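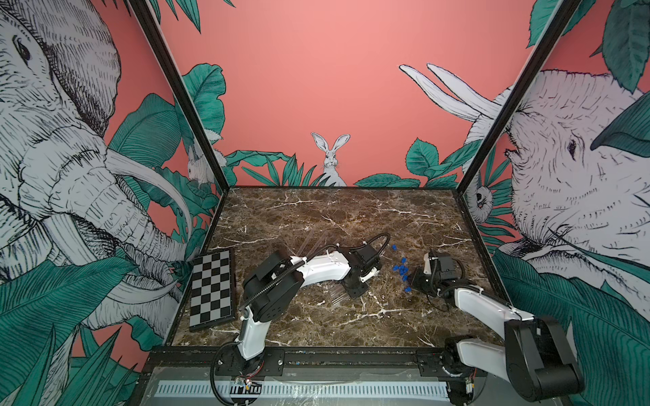
Molurell Plastic Test Tubes with Blue Caps, pack of 30
Bought from: Delitz
Used for: seeds, mostly

I came to test tubes the way most gardeners do, by opening a kitchen drawer and getting a handful of loose arugula seed under the fingernails. My previous system was paper envelopes folded inside other paper envelopes, with labels like "good beans" and "NOT the good beans." It worked for years, if you don't count the springs when it didn't.

The Molurell set has 2,209 ratings on Delitz, and a surprising number of them are from people furious that a plastic test tube is made of plastic. Consider yourself warned. They work out to 49 cents each, cap included, and they come in a bag inside a box that could have held a toaster.

The tubes first. They're clear with a slight frost to them, so you can tell what kind of thing is inside without being able to admire it. A squash seed is plainly a squash seed. Telling one tomato from another is beyond them, but it's beyond me too, so label everything. Masking tape sticks fine and peels off in one piece. The fancy waterproof labels I'd been saving for an occasion slid around on the curve and came up at the corners within a day.

The caps are the part you'll have opinions about. They're a very bright blue, the blue of a kiddie pool, and if you were hoping for something that looks handsome on a shelf beside your cookbooks, you'd better like that blue. They're ribbed, with a ridged stem that pushes down into the tube. Push until it feels seated, then push again, because the first time was a lie. Once they're in they stay in. I turned a full tube of poppy seed upside down over a white plate and shook it for longer than I care to admit, and the plate stayed clean.

Getting them off again takes a twist and a pull. Do this slowly. I did it quickly once, with radishes, and I expect to be finding radishes until I move.

One piece of advice the listing leaves out is to get a rack before you start filling. These won't stand up on their own, and on polished stone they'll go for a wander if you bump the table. Laid side by side they keep each other company and mostly behave. The caps don't roll so much as tip over and sulk wherever they land, and blue shows up nicely on a dark surface, so at least you can round them up. 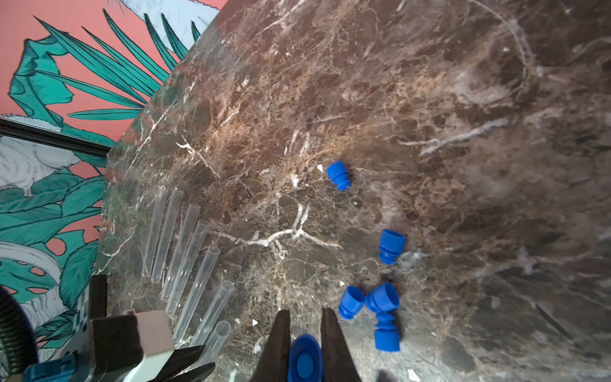
Tubes lined up on the marble, caps not quite so lined up.

I also own a dozen of the Granström glass vials, which cost a good deal more and have cork stoppers. They're beautiful. They make me feel like an apothecary. I have also broken three of them, and one cork crumbled into the basil, so for a month I was sowing cork. For anything that gets carried to the Prarurico seed swap in a tote bag under a thermos, plastic wins.

Other things I've tried them on: whole peppercorns (good), glitter belonging to a niece (contained, which is all one asks of glitter), and saffron, which looked so meager at the bottom of the tube that I put it back in its tin out of pity. Fat beans are a tight fit and come out one at a time like commuters. Powdered spices cling to the walls and make the whole thing look unwashed.

Cleaning is a nuisance. A bottle brush is too wide and a pipe cleaner is too polite. I use a chopstick and a twist of paper towel, and I don't put mine in the dishwasher, partly on principle and partly after what happened to the lid of the salad spinner.

Pros: cheap, light, caps hold tight, you can more or less see in
Cons: no rack, caps need a proper shove, awkward to clean, very blue

Four stars. I've already ordered a second pack for the flower seeds, and a rack, which cost more than the tubes.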